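主题：Re: [球友列表] 夏季联赛竞猜怎么算分

大家好，

前天那封信我看了两遍才回，先把原文贴上，免得后面的人接不上。

> 去年用的是猜胜负加让分，Porner队垫底那几周大家全押它输，
> 分数拉不开，玩到后来没意思。今年要不要改成只猜分差？
> 另外积分表谁来管，还是放在老地方吗？
> 还有，Varkus队换了主教练，前几轮算不算热身，不计分？

我一条一条说啊，想到哪写到哪。

一、只猜分差我赞成一半。去年我翻了自己的记录，183场里面让分猜对的还不到一半，可是胜负猜对了一大堆，全靠Porner队输球喂的分（谢谢他们！）。要是只猜分差，像我这种看热闹的估计第三周就不交单子了。我的想法是胜负一分，分差猜在三分以内再加两分，正好猜中给五分。Drulow队那种最后两分钟乱投三分的打法，分差根本没法猜，猜中了就该多给点。

二、积分表还放老地方，我接着管。去年总分第一是1010分，第二名就差14分，最后一轮我算到半夜，生怕加错一个数被你们骂。今年麻烦大家交单子的时候统一格式，主队写前面，客队写后面，分差写数字，别写“赢不少”这种，我真收到过！截止时间还是开球前一小时，过时不候，我自己晚了也一样算零分。
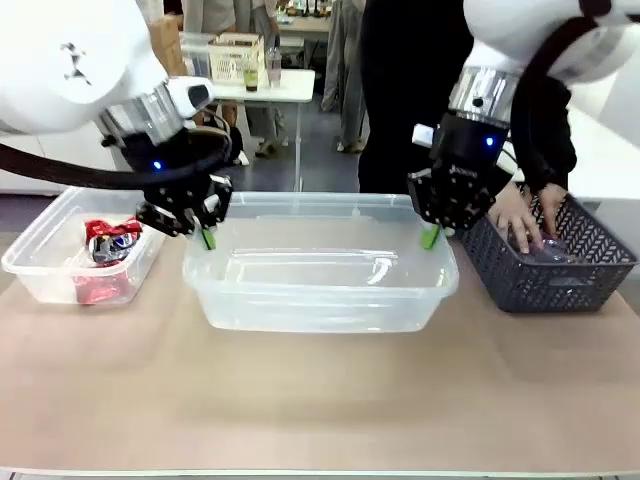 三、Varkus队那几轮，我觉得照常计分。换教练是换教练，球还是那帮人打。我看了他们两场热身赛，防守换得比以前勤快，篮板还是老样子，一碰上Urban队那两个大个子就抢不着。要是因为一支队换帅就不计分，那七月中间肯定还有队要折腾，规则就没边了。谁拿不准就少押一点嘛。

四、这条原信里没有，我自己加的：双倍场。每人整个赛季可以挑三场翻倍，交单子时在后面写个“双”字就行，猜错了倒扣一分。去年有人提过，当时赛季过半了没法改，这回趁早定下来。季后赛不许用，不然都攒到最后一起扔。

奖品的事也顺便问一句。去年凑了2000块，吃饭用掉大半，剩下的买了个球，现在还在我家柜子里，气都没打过。今年要不就全拿去吃饭？或者前三名一人一张Urban队主场的票，我觉得也挺好，反正他们主场上座一般，票不难买，位置还能挑挑。

有不同意见的直接回列表，别单独给我发，去年单独发的我漏了好几封。没意见的也吱一声，我好知道有多少人玩。等人齐了，我把第一轮的对阵贴上来，Drulow队打Porner队那场我已经想好押谁了，先不说。

回聊！

管积分表的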